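November 6, 2025

**Golcombe tableware is back, and this time you can buy one bowl at a time**

Hi all, it's the team of one at Burnell Home again, with news I've been sitting on since June! Our everyday tableware line, Golcombe, returns to the shop today with new colors, and you no longer have to buy a whole set to get the piece you want.

That was the number one request in your emails (I read all 2200 of them, with a lot of coffee). People break one bowl. They don't want to pay for a full box to replace it, and I don't blame them.
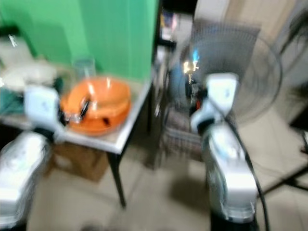 *Orange bowls stacked on a small white table.*

So every plate, bowl and mug now sells as a single. If you do want a set, we still pack them for two or four people, and the boxes are slimmer so they fit in a normal kitchen cabinet.
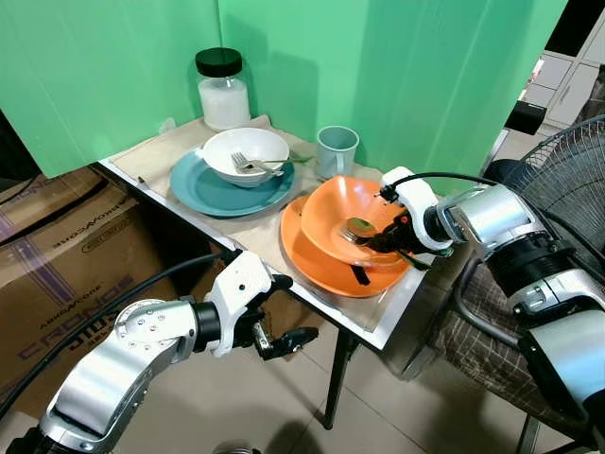 Shipping is easier too. We've moved our stock from Bornach to a bigger warehouse in Sauerland, and orders should leave within 5 days, even in the holiday rush. Returns go to the same address, and the label comes in the box.

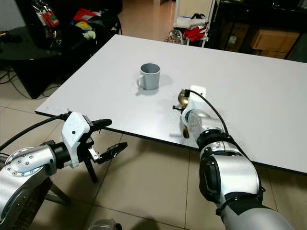 Now for the part I'm most excited about – the trade-in! Send us a chipped piece from any older Golcombe run and we'll take a chunk off your next order. The first 200 people to sign up get free return postage as well. Chips, cracks, missing handles, we'll take them all (please wrap them well, my fingers will thank you).
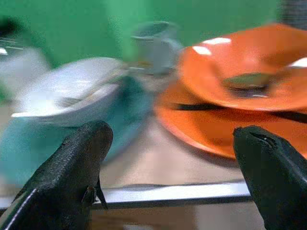

We made 4000 pieces for this first run, and a second run is planned for spring if these go quickly. Stores that want to carry the line can ask for a price list and a sample box through the trade page on our site. Press samples are available too, so just write to the Burnell Home press desk and tell me which color you'd like.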